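工房メモ:アームに片付けを教えるときの、お手本のとり方

有線イヤホンをケースに戻す作業は、人の手なら何も考えずに済みます。アームに覚えさせるとなると、お手本の数よりも、とり方のそろえ方で差が出ます。Sadbergの作業場で続けてきたやり方を、順番に書いておきます。

机の準備
机の上は作業に使うものだけにします。工具、飲み物、メモ帳は別の台へ移してください。カメラの向きは毎回同じにし、机の小さな印を目安にして合わせます。印は鉛筆では消えるので、細い油性ペンが向いています。

1回の区切り
始まりの姿勢を決め、そこから録りはじめます。終わったら指を開いて手を引き、止まってから録画を切ります。途中で迷って止まった回は残しません。ただし、つかみ損ねてすぐやり直した回は別のフォルダーに入れておきます。あとで立て直しの例として使えます。

回数の目安
同じ置き方で20回続けるより、置き方を4通りに変えて分けたほうが、覚えたあとの動きが安定しました。11回目あたりから操作する人の手つきが雑になるので、そこで交代します。うちではMi-kyung MaengさんとEvaristo Gattiさんの2人で回しています。操作の癖が違うので、記録には必ず名前を付けます。

名前の付け方
作業名、置き方の番号、操作した人、通し番号の順にします。「dremano_3_maeng_07」のような形です。日本語のファイル名は変換の途中で化けたことがあり、それ以来使っていません。
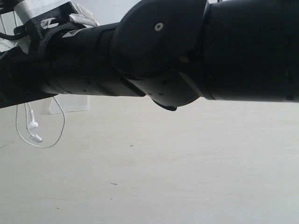
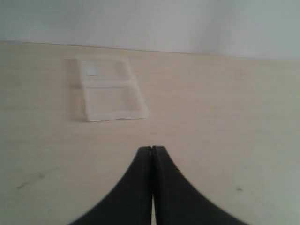
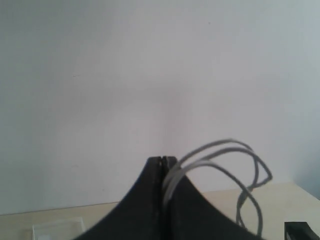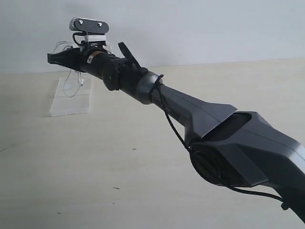 コードの扱いは、この作業でいちばん手間のかかるところです。本体をつかんでも、残りのコードが遅れて付いてきて、ケースの縁に引っかかります。持ち上げる高さを先に決め、垂れた部分が静まるまで一呼吸置いてから横へ動かすと、お手本の動きがそろいます。3枚目のように閉じた指の右側へ輪が広がっているときは、急いで下ろさないでください。輪の向きが変わると、次の動かし方も変わります。イヤホンのコードは細いので、つかむ位置は毎回同じにせず、端に近いところと中ほどを混ぜて録ります。

透明なケースを使う場合
透明なものは手首のカメラに写りにくく、2枚目でも頼りになるのは白く光る縁と仕切りの線くらいです。照明を強くすると机の反射が増えるので、明るさはそのままで、ケースの角度を少しずつ変えた例を足します。指紋は録る前に柔らかい布で拭き取ります。

見直し
その日のうちに早送りで全部見ます。手首側と外側の映像を並べ、ずれている回は捨てます。Baekの棚に置いてある外付けディスクへ写すのは、見直しが済んでからです。Erkutcombeで録った3月分は見直す前に写してしまい、選び分けに丸一日かかりました。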